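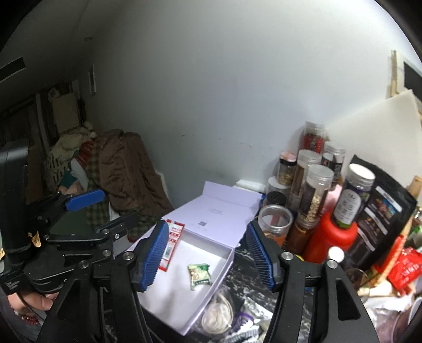
Prurnow Community Choir
Minutes of the spring planning meeting, March, 7.30 pm, upstairs at the Gevitz Rooms

Welcome and apologies
Good turnout, and lovely to see so many of the newer altos. Three apologies received. Minutes of the January meeting agreed with one correction: the tea urn belongs to the Rooms, so we can't lend it out.

Winter concert
What an evening! We sold 182 tickets, our best yet, and the retiring collection for the hospice came to £480. Several people said the Flaveo carol was the highlight (the basses have asked for it to be noted that they came in on time). The chair thanked everyone who stayed behind to stack chairs.

Summer programme
Long and very cheerful discussion. Agreed to open with the two folk songs and build up to the Chatzigeorgiou setting, all 5 movements of it - ambitious, but the sopranos are already humming it in the car park. The madrigals are held over until autumn. Tenors would like a sectional before Easter, and the small room is free from 6.45 pm.

Sheet music
New copies will cost £235. Agreed to buy. Please bring back any old green folders, even the tatty ones, and rub out your pencil marks first.

Away day
Strong support for a joint sing with the Flaveo choir in June. Secretary to write and ask about parking and whether they have a piano in tune.

Any other business
Black folders for concerts, please. Request for a warmer rehearsal room passed on to the Rooms. Cake rota is full until May - thank you, bakers!

Meeting closed at 9.10 pm with a quick run through the first folk song. Next meeting in April, same place.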